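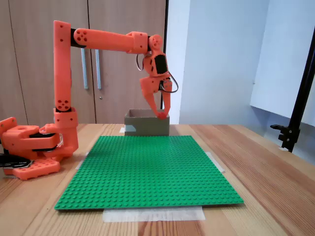

The arm over the gray box, green plate taped down in front.

Workshop tips: keeping a small printed arm repeatable on an ordinary table

Sep 26, 2020. Notes from the bench, typed fast between runs. Marwa Ouali asked for these in one place so she can stop scrolling back through messages.

What we were testing: does the arm miss because the policy is bad, or because the table setup drifts. Same task every time, pick a brick and drop it in the box. Two setups. One loose, everything just put down where it looked right. One taped. 400 runs each, same trained policy, nothing retrained in between. The taped setup won by a lot more than any change to the training we tried in March. So, tape first.

TAPE THE PLATE
Baseplates slide. Not much, a stud or so over a morning, but the arm learned where the plate was and it doesn't forgive. Tape at the sides and along the front edge. Press down hard with a spoon back or a thumbnail. Wipe the table before, a bit of dish soap in water, then dry it properly.

Translucent tape is fine. Bright tape we stopped using near the plate, the camera picks it up and you get a policy that likes tape.

MARK THE BOX TOO
Pencil line around the bottom. If the box gets bumped, back to the line. Cardboard boxes go soft at the rim after a few hundred knocks - swap before it sags, and swap for the same height. Pendo Kaijage used a taller one for an afternoon and the fingers hit the rim on nearly every drop. Those runs are thrown out, don't go looking for them in the folder.

FINGERS
Printed fingers get shiny at the tips. Shiny = slippy. Fine sandpaper, a few strokes, blow the dust off. Thin rubber band also works but then do it for all the runs or none.

Check the tips line up when closed. If one sits lower, loosen the screw, line them up against a ruler, tighten again.

CABLES
Slack at the wrist, enough for the full turn. Too tight and the arm pulls short at full reach, which looks exactly like a training problem. Dilek Kılıçarslan lost two days to that one. Move the arm by hand, power off, through the whole range and watch the wires before you blame anyhting else.

At the base, keep the thick cables off the working side of the table. Twist ties, not zip ties, you will be undoing them.

STAND AND LIGHT
Knob on the stand bracket: check it every morning. They creep. Save one still at the start and compare before each batch, flick back and forth between the two. If the plate edge jumps, fix the stand, dont nudge the plate.

Curtains shut or lamp on, pick one and stay with it. Sun coming round in the afternoon made the loose setup even worse. Didn't test light by itself so can't say how much.

WRITING IT DOWN
Paper sheet next to the keyboard. Run number, hit or miss, one word for the miss: short, slip, rim, other. Type it up the same day. Moataz Badawi's sheet has an extra column for who placed the brick and it was worth having, some of us place neater than others.

Don't stop a run early because it looks bad. Let it time out, log it. Stopping early made our first batch look better than it was and we had to redo it.

STILL OPEN
All on one arm, one table, one box. Ehab Naciri is repeating it in Clarnbridge on a thicker table, same sheet, same tape. Would like to know if clamping the base harder does anything. If you try it change that only, leave the rest alone.

Spare tape is in the second drawer, put the roll back.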